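Chapter 4
Comparing Grippers and Camera Positions in Simulation

Wanpen Kaewmanee and Gangadharan Mathew

After studying this chapter, the reader should be able to:
state the purpose of a comparison trial before any equipment is chosen;
separate the effect of a gripper from the effect of the arm that carries it;
select camera positions suited to the question under test;
prepare a trial sheet that another laboratory can follow.

4.1 Introduction

A gripper is seldom judged by itself. It is mounted on an arm, driven by a controller, and guided by one or more cameras, and a change in any of these may alter the result of a trial. A laboratory that replaces its gripper and its camera in the same week will have difficulty saying which of the two was responsible for a better score. The first rule of comparison is therefore to change one part of the system at a time and to record the settings of all the others.

Simulation makes this rule easier to follow. The arm can be returned to the same starting position, the objects can be set down in the same places, and the lighting can be held constant from one trial to the next. The methods in this chapter were developed for the teaching laboratory at Seketbridge and later revised by Muthu Kurian for use at Etoddale. Students at both sites work in furnished virtual rooms as well as at plain test benches. Household furniture has wide surfaces, rounded edges and uneven heights, and it places demands on reach that a bench does not.

4.2 Two Views of the Work

Every comparison in this chapter makes use of an external view and a close view. The external view allows the reader to judge the posture of the arm and its distance from nearby surfaces. The close view gives the position of the fingers in greater detail but may contain very little of the room. Neither should be used to answer a question that belongs to the other.

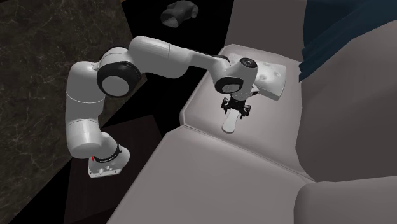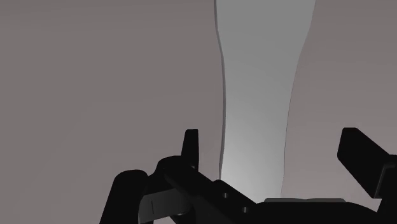
Figure 4.1. Simulated trial setting. First image: the arm reaching over a sofa armrest, external view. Second image: the gripper with its fingers spread, close view.

The external view in Figure 4.1 shows a long, flat white object below the gripper and a wedge-shaped block near the wrist. Flat objects are a severe test for parallel fingers. There is little height to grasp, and a small error in the approach may bring the fingertips into contact with the supporting surface. Trials with such objects should be scored separately from trials with taller blocks.

The close view has nothing between the fingers. Images of this type are useful for checking finger spacing and for learning how much of the view is taken up by the gripper itself. In the McAlister exercises at the end of the chapter, students prepare an outline of the gripper from such an image and compare it with the outline of a second design.

4.3 Planning a Trial Series

The standard series used in this book consists of 10 trials for each gripper, carried out with two camera arrangements. Starting positions are fixed in advance and entered on the trial sheet. A trial that is stopped by the operator is entered as stopped and is not repeated under the same number. Lakshmi Kurian's Holter scoring table, reproduced on page 119, provides separate columns for approach, contact, lift and release.

The controller should be left unchanged throughout a series. Where a new gripper differs in weight or length, the tool settings must be corrected before the first trial, and the correction must be noted. Section 4.4 describes the trial sheet in full and explains how each entry is to be made.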